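Snack swap boxes: how do you pack yours?
Snack Swaps & Care Packages > Packing Talk
Page 1 of 1

plaidtable
Wednesday, April 9, 2025
Posts: 2288

OK I have been looking forward to this all week! Swap box season is on and I want to hear how everybody packs. My partner for this round asked for "mostly candy, some crunchy, surprise me," which is my favorite kind of request because it covers the entire snack closet.

My way is flat stuff first, then bagged candy, then little bars and loose pieces poked into whatever gaps are left. The flaps stay up until the very end so I can keep changing my mind (I change my mind a lot). I also put down a tablecloth, partly for crumbs and partly because it makes the whole thing feel like a party.

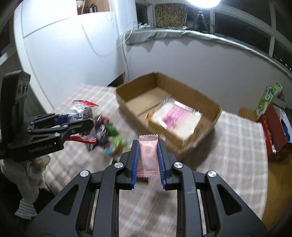 Flat stuff first is the part I will defend forever. If you start with the bagged candy you get a lumpy floor, and then everything you set on it tips over and slides into a corner. A wide flat package gives you a nice level base, like the one with the pink label lying in my box, and after that you can build up as high as you like. The dark brown candies come next, bag and all, and the small pink bar is a gap filler. I still haven't decided on the red and white snack box over by the green gift bag. It would eat up so much room!

So what's your order? And do you tape the candy bags or leave them alone?

crimpedends
Posts: 1383

Love the pink and white plaid! I'm a flat-first person too, but I disagree about the bars. Bars go around the sides, standing up like a little fence. They're stiffer than candy bags and they keep the middle from shifting. If you save them for last you end up jamming them in sideways and somebody gets a box of crumbs.

No tape on candy bags from me. It always takes some of the printing with it when you peel it off.

Makori_mail
Posts: 100

Fence method here as well, except for anything with a chocolate coating. Those go dead center, wrapped in a paper napkin. I sent a box last November with the coated bars up against the cardboard and my partner told me they came out as one single bar. She ate it anyway!

Plaidtable, take the red and white box out of the running or open it up and pack what's inside. Boxes in boxes are wasted space.

plaidtable

Nooo, I can't open it! Half the fun is getting the thing whole, with the box and all. I'd feel like I was sending leftovers.

Makori_mail

They're sealed inside anyway, usually. You can flatten the outer box and slip it in on top so they still get the artwork. I've done it plenty and only ever had thank-yous.

crimpedends

I'm with plaidtable on this one. A flattened box is sad. If it doesn't fit, it goes in the next swap.

Narkitz
Posts: 2

Hi all, new here, signed up for my first swap on Sunday and now I'm nervous, ha. Is there a rule about how full it has to be? I bought a bigger carton than I needed and it looks pretty bare with my stuff in it.

plaidtable

Welcome!! No rule at all. Crumple some tissue paper for the top, or better yet, get one of those strings of tiny snack packets and coil it around in there. They take up a ton of room, weigh next to nothing, and they're so cheerful when you open the flaps.

crimpedends

Or cut the carton down. Slit the corners to the height you need and fold new flaps. Takes five minutes and the postage can drop too, depending on who you ship with.

Narkitz

Cutting it down sounds like something I would mess up, so tissue paper it is. Thank you both! Do people put in a note?

Makori_mail

Yes, always a note. Mine goes on the very top with a list of what's spicy — learned that one the hard way.

plaidtable

Yes to the spicy list! I do mine on the back of a postcard. And fine, crimpedends, I'll try a fence this time, but only on the two short sides. The red and white box is going in whole if I have to sit on the flaps.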